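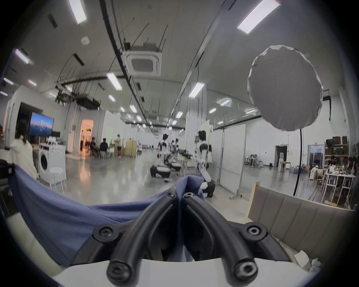

Blue fabric gathered into a fold, with the rest over a cream cushion edge.

Tie-breakers, part two: the restart problem

February 11, 2024

The first post covered two-club ties, where the rule gives the same answer however it is read. This one covers ties between three or more clubs, where it doesn't.

The league has 14 clubs playing home and away, so 182 matches in a regular season. My file holds the last two seasons plus the promotion playoffs, 382 matches in all, of which 114 were drawn. A draw rate that high pushes clubs together in the middle of the table, and that is where most ties form. Playoff matches don't count toward final position and are left out of everything below.

The rule book gives the order as follows. Clubs level on points are separated by points in the matches between them, then by goal difference in those matches, then goals scored in those matches, then goal difference over the whole season, then goals scored over the whole season. There is no away goals step. The text says the criteria are "applied in order until the clubs are separated." It does not say what happens when a criterion separates one club from the group and leaves two behind.

Last season Skitalano, Parnavik and Salameh all finished on 44 points, one ahead of Cloritz. The matches between the three were:

Parnavik 2, Skitalano 0
Skitalano 1, Parnavik 0
Parnavik 1, Salameh 1
Salameh 0, Parnavik 0
Skitalano 3, Salameh 1
Salameh 1, Skitalano 0

The mini-table from those six matches:

Skitalano: 6 points, goals 4-4
Parnavik: 5 points, goals 3-2
Salameh: 5 points, goals 3-4
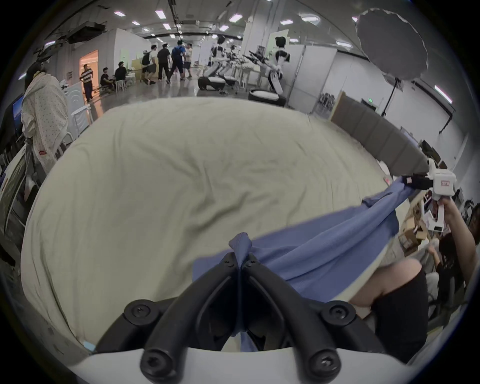 Skitalano go first on six points under any reading. The other two are level on five, and the readings split.

Reading A keeps the three-club mini-table and moves to the next criterion. Parnavik are plus one, Salameh are minus one, so Parnavik take second place in the group.

Reading B removes Skitalano and starts again at the first criterion with the two clubs left. Their matches were 1-1 and 0-0. They are level on points, level on goal difference and level on goals scored, so the tie goes to season goal difference. Salameh finished at plus nine and Parnavik at plus seven. Salameh take second place.

The published table had Parnavik above Salameh, so the league used reading A, or its software did. I wrote to ask which. The reply confirmed the order of the clubs and did not address the question.

Both readings are in use in other competitions, and both can be defended. Reading A settles the tie on one fixed set of matches, and each step uses the same table. Reading B is closer to the stated purpose, which is to compare the tied clubs with each other. Under A, Salameh were placed below Parnavik on the strength of a 3-1 loss to a club that was no longer part of the tie. Mireille Issa, who read a draft, pointed out that Skitalano were still level with both of them on 44 points, so calling them "no longer part of the tie" assumes reading B. She is right, and I have left the sentence in with this note after it.

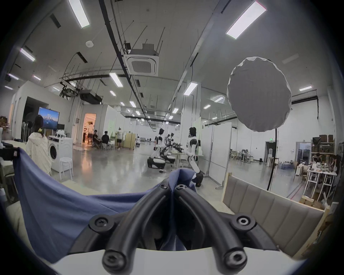 Season goal difference as the first criterion would avoid the whole question, at the cost of rewarding large wins over weak clubs. I plotted the season goal difference of every club that finished level with at least one other. A symmetric shape would suggest that a single heavy result rarely matters. What I got has the outline of the blue cloth in the photo, drawn up to a peak at one point and then spread in a wide sweep to the left. The peak is just above zero, and the long left side comes from clubs that took one or two very heavy defeats. Under a goal difference rule those clubs lose nearly every tie. Skitalano, at plus four, would have dropped from first to third in their group.

My preference is reading B, written out in full. One added sentence would do it: "If a criterion separates some but not all of the clubs, the criteria are applied again from the beginning to the clubs still level." The new rule book is due in August and changes can be proposed until then.

The script now takes the reading as an option, with A as the default to match the published tables. It still fails on a tie where one of the matches was awarded by forfeit, and I haven't decided whether the awarded 3-0 should count in the mini-table. The rule book doesn't cover that either.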